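Subject: Re: [paperhouse] Storing printed boards and old game boxes
Date: Jan 25, 2020
List: paperhouse, the Tokby toy and print collectors' list

> I've got a shelf of cartoon boards and game lids piled flat, biggest at
> the bottom, and the ones underneath are starting to bow. Is it worth
> standing them all up? And does anyone still use the Grundell sleeves,
> or have people moved on to something else?

Stand them up! I was a flat-stacker for years and I only changed my mind in December, when I pulled a board out from the bottom of a pile and it had a dent right across it from the corner of the box on top. That pile had been sitting there since we moved to the Szekeres building and I'd never once looked under it.

What I do now is stand them on their edges like records, with a stiff divider every so often so nothing leans too far. Don't pack them tight, though. You want to be able to get hold of one by its edges and lift it straight up without dragging the printed side along its neighbor. Red is the worst for this, in my experience. Any little rub shows up as a pale line, and on a shiny surface you'll see it from across the room.

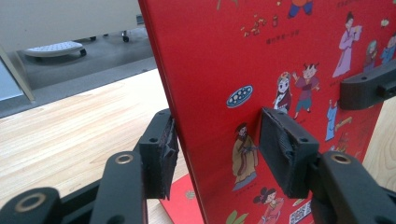
I have a real soft spot for the ones with cartoon people in old Chinese costume, the long robes and the kids with their hair done up in tufts, so those get the best spot, on the inside wall away from the window. I used to keep them over the radiator (I know, I know). The whole collection is almost 2,000 pieces now if you count the loose cards, and I've only got 198 of them properly sleeved, so please don't think I'm speaking from some perfectly organized archive here.

On the Grundell sleeves — yes, I still use them, but only for thin stuff. For anything stiff I found them too snug, and I split two just trying to get the corners in. I've gone over to the open-top ones from Trukgate for the boards. They're a bit cloudy, so you can't enjoy the pictures as much through them, but they go on easily and I can write the shelf number on a slip and tuck it in behind.

As for the ones that have already bowed, I'd put a clean sheet of paper on each side, lay a big flat book on top and leave them alone for a few weeks. Mine came back most of the way. The really bad one didn't, and I've decided I can live with it.

How deep is your shelf, by the way? Mine is too shallow for the bigger lids — they stick out and everybody's sleeve catches on them. If you've found a good deep one that doesn't cost a fortune I'd love to hear where you got it.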